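Notebook index | Previous entry | Next entry | Materials | Search

2025-08-11
Posted by Tùng Sầm

Basket day! I cleared the white table this morning so I could finally have a proper think about the wicker basket before we order more of them for the Zavard shelves. I've been putting this off since December (sorry to everyone who asked) and I do feel a bit silly now, it took me all of 7 minutes to make up my mind.

So - I like it. The sides lean outward, so the top is wider than the bottom, and that matters for us. I'd been planning the shelf spacing from the base. Wrong! Please measure at the rim from now on, that thick braided edge is the widest bit and it's what will bump the neighbor. The floor has little diamond gaps all over, fine for cloths and cable ties, no good for the tiny Brolleo screws. I'm thinking a felt liner cut to the base, with a bit of slack at the corners. There's a roll left over from the Arain job, if it hasn't walked off.

The color is nicer than I expected too, a warm tan that goes golden in places, and it cheers up all that white and gray. Darnero quoted us 152 for a set of 8, delivery extra. I'd rather get five first and see how the braid holds up to being dragged on and off a shelf every day.

Still to do: cut a paper template for the liner, ask about lids, find the good scissors (again).
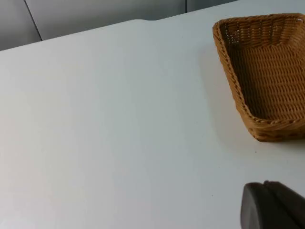
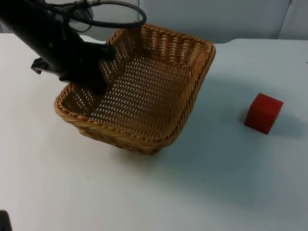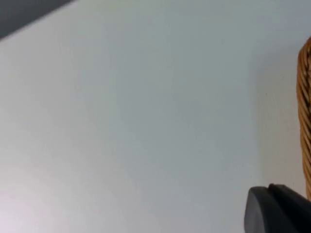 The wicker basket on the white table, most of the opening in the middle one.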